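Colcombe Basley Path Carrier – Rules for Use on Shared Paths

Home > Ground Vehicles > Basley > Operating Rules

The Basley is a small wheeled robot for carrying goods along sidewalks, service roads and campus paths where people also walk and ride.
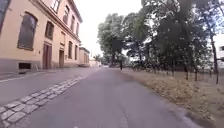 It is sold with a set of operating rules, and the rules are part of the product. An operator who buys or leases a Basley agrees to run it under them. The text on this page is the same text that ships in the lid pocket, with a few notes added for people who are still deciding whether the machine suits their site.

Local law comes first. Some cities class a machine like this as a personal delivery device, some treat it as a small vehicle, and some have no rule at all. Where the local rule is stricter than ours, follow the local rule. Where it is looser, ours still applies.

In the box

Basley carrier with locking lid
Charger and cable
Remote stop handset
Flag mast and reflective band
Route survey forms (pad)
Operating rules, printed, and a wallet card for attendants
Janssen speed module, fitted and sealed

Payload: up to 20 pounds, including any box or bag inside the bin
Stop buttons on body: 2, front and rear
Warranty: 2 years on the drive and body, excluding tires and battery

Before the first run: the route survey

No Basley may run on a route that has not been walked. Driving it in a cart doesn't count, and neither does looking at a map. The person who does the survey walks the full length in both directions and fills in a form for each stretch. A new stretch begins wherever the surface changes, wherever another path joins, and wherever the path passes a door, gate or driveway.

The form asks for the following:

Surface. Write down the main surface and anything that interrupts it: patches, cracks, seams, drain covers, bands of stone setts, loose gravel. Note which side of the path the interruption is on. The carrier will cross a shallow band of setts without trouble when it meets it close to square on. It should not run along one with two wheels up and two wheels down, as the bin tips and the heading estimate drifts. If the only clear line is next to a sett band, mark a keep-off strip beside it in the route editor.

Edges. Curbs, raised borders, and places where the pavement drops to grass. A low curb is the edge most often missed in surveys. It is easy to step over and hard for the lower sensor to pick out in flat light. Mark it by hand in the editor even if the carrier seems to detect it on the test run.

Doors. Any door that opens onto the path or onto a strip the carrier may use when it pulls over. Record which way it swings. Recessed doors get their own line on the form. A person leaving a recessed doorway may not be visible to the carrier until they are already on the pavement.

Planting. Trees, hedges and long grass beside the path. Leaves on the ground change how the wheels grip, and low branches can block the flag mast. Survey again in fall if the route runs under trees.

Sight lines. Stand at each end of the stretch and note whether a walking adult can be seen at the other end. Long straight stretches are good for this, but a far-off person against dark foliage is easy for an attendant to miss, so write it down where the background is dark.

Shared use. Who else is there, and when. Walk the route once when it is quiet and once when it is busy. A path that is fine in the middle of the morning may be no good when a shift changes.

Keep the forms. We ask to see them before we unlock a route for use without an attendant alongside, and your insurer may ask as well.

Who may operate it

At least 2 trained people must be named for each site. One of them has to be on duty and reachable whenever the carrier is out. Training is included in the purchase price and is given on your own route. We don't certify people on a test yard alone.

An attendant's job during the first period of running is to walk with the carrier, a few paces behind and to one side. Stay on the side nearest the pavement edge so that people coming the other way have the wider half of the path. Hold the remote stop in your hand, with the strap on your wrist. A handset in a pocket is the most common finding in our site checks.

Right of way

The carrier gives way to everyone. This includes people on foot, wheelchairs, strollers, bikes, dogs on or off a leash, and other machines. It doesn't ask people to move and should not be set up to do so. The voice prompt is limited to telling a person that the carrier has stopped.

When someone approaches head-on, the carrier slows early, moves to its right and stops until they have passed. When it comes up behind a person, it follows at their pace and does not overtake unless the path is wide enough to leave a full walking space between them. Overtaking is off by default. Leave it off on any path with a raised curb on the passing side.

The carrier does not leave the paved surface to go around someone. Grass verges look like free space on some surveys, but the ground under dry grass is often uneven, and a stuck carrier becomes an obstacle with a lid on it.

Waiting places

Each route needs marked places where the carrier may stand. Choose spots that are clear of doors, ramps, basement windows, meter boxes and fire connections. The carrier must never wait on tactile paving or in front of a curb ramp. Where a narrow sidewalk runs along the foot of a building with a wider paved area next to it, use the wider area if local rules permit and vehicles do not use it.

If the carrier loses its connection, it stops where it is, turns on its lights and stays there. It will not try to drive home. Some customers have asked for a return option. We don't offer one – a machine that cannot be reached should not be moving around people.

Speed

The Janssen speed module sets the top speed for each stretch from the survey forms. Walking pace is the ceiling everywhere. The module is sealed, and breaking the seal ends both the warranty and the site approval. Stretches with doors, joining paths or poor sight lines are set lower. If you think a limit is wrong, send the form back with a note and we will look at it again.

Weather and light

Overcast days are generally fine. Flat light makes edges harder to pick out, so the hand-marked edges matter more on those days. Low sun straight down a long path can blind the front camera, and the carrier will stop if that happens. Plan the timetable around it.

Do not run in snow, on ice, in standing water or in fog. Run at night only with the flag mast lit and only on stretches surveyed after dark.

Cameras and privacy

The carrier needs its cameras to drive. It does not need to keep what they see. Images are discarded on the machine unless a stop event occurs, in which case a short clip is saved for the site's named operators. Faces and license plates are blurred before the clip can be opened. Windows close to the path should be marked as private areas in the editor; the software then masks them in every saved clip. This includes ground-floor windows of offices and homes, and basement windows at pavement level.

Put up a notice at both ends of the route. Wording is supplied and can be changed to suit your site, as long as it keeps a phone number that somebody answers.

Daily check

Tires, lid lock and lights. Press the front stop button, reset, then press the rear one. Test the remote stop with the carrier moving. Wipe the sensor windows with the cloth supplied. Read the route notes left by the last operator. Sign the sheet.

A carrier that fails any item stays in. Tape over a broken light is a fail.

Reporting

Report any contact with a person, however light, and any case where someone had to step off the path to get by. The second kind is the one sites tend to leave out. Report changes to the route too: new cracks, fresh patches, work fencing, cut or fallen branches, a door that now opens outward. The affected stretch is locked until the form is updated.

Routes are reviewed every February at no charge for customers in warranty.

Ordering and service

The Basley is built by Colcombe and sold through Jendanetti, who also handle spare parts, handset replacements and refresher training. Survey pads can be ordered separately by sites that want to walk a route before buying. Send completed forms with your inquiry, and Jendanetti will tell you which stretches can be approved as they are and which need work first.

Related items: lit flag mast, spare remote stop, bin liner, path notice set, winter storage cover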